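**Do I need special sheets for line drying?**

Not at all! Plain cotton dries beautifully outdoors, and linen is even better – it comes in smelling like grass and goes on the bed a little crisp.

**How often should I change them?**

I do mine once a week, more in summer.
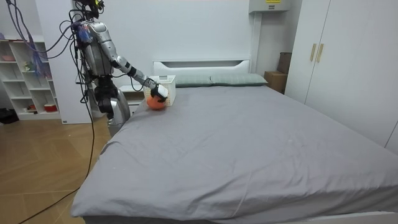
**Can I skip ironing?**

Please do! Shake each sheet hard before you hang it, then fold it straight off the line. Jacqueline Millet taught me to pull the corners square first, and I've hardly touched my iron since March.

**What about winter?**

Frosty, sunny mornings are wonderful. Finish the sheets indoors on a rack.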